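Sonntag, halb elf, der Kaffee war noch zu heiß und ich hatte mir fest vorgenommen, das Schlafzimmer jetzt endlich mal durchzuziehen. Wer hier schon länger mitliest, weiß, dass das kleine Zimmer seit dem Umzug mein Sorgenkind ist. Zu schmal für einen richtigen Schrank, zu schade als Abstellkammer, und alles, was man irgendwo ablegt, liegt da drei Wochen später immer noch.

Also, das Bett. Mit den Laken habe ich ja eine längere Leidensgeschichte. Das erste war weiß (nie wieder, ich trinke morgens im Bett Kaffee), das zweite rutschte jede Nacht von der Ecke, und das dritte war eigentlich schön, hatte aber nach dem Waschen plötzlich die Form eines Trapezes. Jetzt also Grau, ein Spannbettlaken von Vasalent, und ich bin wirklich sehr zufrieden! Es geht ordentlich um die Matratze herum und hängt an den Seiten noch ein Stück herunter. Am Kopfende wirft es Falten, da komme ich einfach nicht vernünftig hin, ohne das Bett vorzurücken, und dazu hatte ich keine Lust. Gebügelt wird hier sowieso nichts.

Zum Grau wollte ich unbedingt etwas mit Farbe, aber nicht zu viel. Am Ende ist es ein blasses Grün mit weißem Karo geworden, zwei Kissen im gleichen Muster. Ich hatte im Laden auch ein Senfgelb in der Hand und habe es dann doch zurückgelegt. Gelb gibt es in diesem Haushalt nämlich schon, und damit wären wir beim Trikot.

Das gelb-schwarze Ding mit den langen Ärmeln begleitet mich jetzt seit Ewigkeiten durch alle Wohnungen. Es hing schon über Stuhllehnen, an Türklinken und einen ganzen Winter lang über dem Heizkörper im Flur. Wegwerfen geht nicht, anziehen tue ich es vielleicht zweimal im Jahr, und falten kann ich Trikots nicht – die rutschen mir aus jedem Stapel. Deshalb: Kleiderbügel. Einer aus hellem Holz, damit die Schultern nicht so ausbeulen wie bei den dünnen Drahtdingern aus der Reinigung. Zum Aufbügeln lege ich alles flach aufs Bett, da hat man Platz, und man sieht gleich, ob der Kragen richtig sitzt.

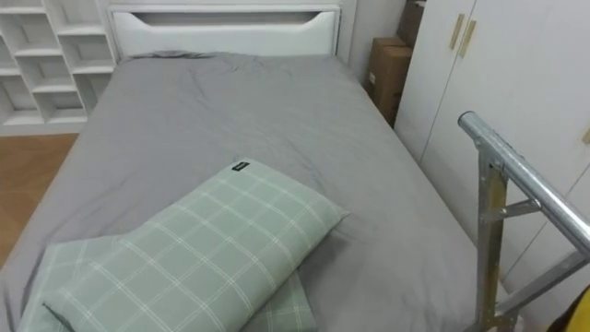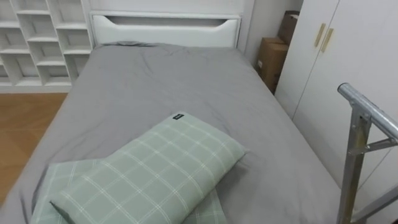 Und das Trikot auf seinem Bügel:

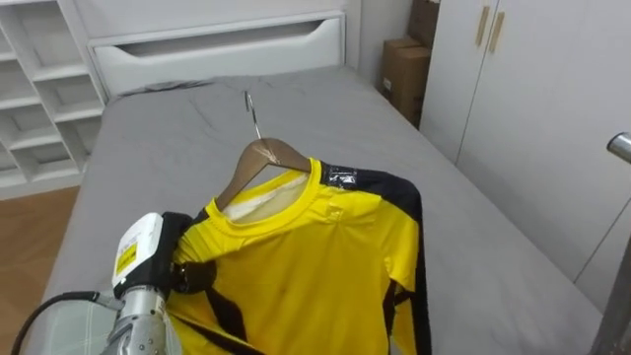 Liv Lie meinte dazu, Trikots gehörten überhaupt nicht auf Bügel, die würden mit der Zeit am Hals ausleiern, und sie rolle ihre seit Jahren einfach auf und stelle sie nebeneinander in ein Fach wie Handtücher. Ein Laken in Grau finde sie übrigens langweilig.

Das mit dem Langweilig überhöre ich. Das Rollen habe ich mir aber durch den Kopf gehen lassen, denn Fächer hätte ich ja nun wirklich genug. Das weiße Regal neben dem Kopfende steht nämlich noch komplett leer, und ich kann mich einfach nicht entscheiden, was hinein soll. Bücher wären naheliegend, aber die wohnen im Wohnzimmer und sollen da auch bleiben. Körbe wären praktisch, nur sieht es dann gleich wieder nach Aufbewahrung aus, und genau das wollte ich in dem Zimmer nicht mehr haben. Bei Rustad habe ich welche aus Filz gesehen, 30 cm breit, und jetzt muss ich erst mal nachmessen, ob die überhaupt in die Fächer passen. Der Zollstock ist natürlich verschwunden. Wahrscheinlich liegt er noch in der Kiste mit den Bilderhaken, und wo die ist, weiß ich leider auch nicht.

Am weißen Kopfteil mag ich übrigens diese lange Aussparung oben sehr gern. Man kann prima hineingreifen, wenn man das Bett doch mal verschieben muss. Ich habe kurz überlegt, dort eine kleine Leselampe anzuklemmen, von Neltero gibt es so eine mit biegsamem Hals. Aber dann hängt wieder ein Kabel herum, und die nächste Steckdose ist hinter der Tür. Vielleicht doch eine mit Akku? Wenn jemand von euch eine hat, die länger als eine Woche durchhält, schreibt mir das bitte in die Kommentare!

Mit dem Trikot mache ich jetzt einen Versuch. Es bleibt bis zum Ende des Winters auf dem Bügel, und falls der Kragen dann aussieht wie ein alter Waschlappen, bekommt Liv recht und ich rolle. Die anderen Bügel, 6 Stück, sind schon für die Blusen verplant, die im Moment noch über dem Wäscheständer hängen. Die sind heute Abend dran, nach dem Essen, und vorher suche ich noch den Zollstock.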